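The letter from Fondia came in February, tucked inside a seed catalogue, and Éabha very nearly put it out with the potato peelings. It was only two lines long. Her aunt's allotment, plot 20, had passed to her, and would she kindly come and see to the shed.

She had not set foot there since she was a girl, when the bus took an age and her aunt met her at the gate with a flask and a bag of buns. The path seemed shorter now, but the shed still leaned to the left like an old man listening at a door. Inside were 4 spades, a deckchair and more than 300 little envelopes of seed, every one labelled in her aunt's slanting hand. Sweet peas, from the church wall. Beans, from the man at Dudek who cheated at cards.

She took them all home on the bus, in her lap, and sat up past midnight in the kitchen reading them one after another as if they were letters – and in a way I suppose they were.
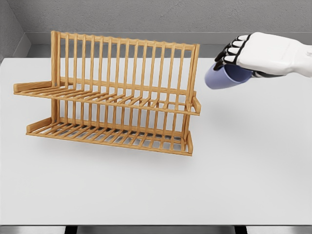 Gisela Barrientos told her over the telephone that old seed was a gamble, that beans might come up after years and parsnips almost never would, and that she ought to sow the lot anyway and be done with worrying.

So she did. She sowed on the windowsills, on the landing and along the edge of the bath, and she said good morning to each tray, feeling rather foolish. For weeks there was only soil. Then one morning, while she was hunting for her other slipper, she saw a bean with its neck bent, pushing up through the dark, and she sat down on the stairs in her dressing gown to keep it company for a while.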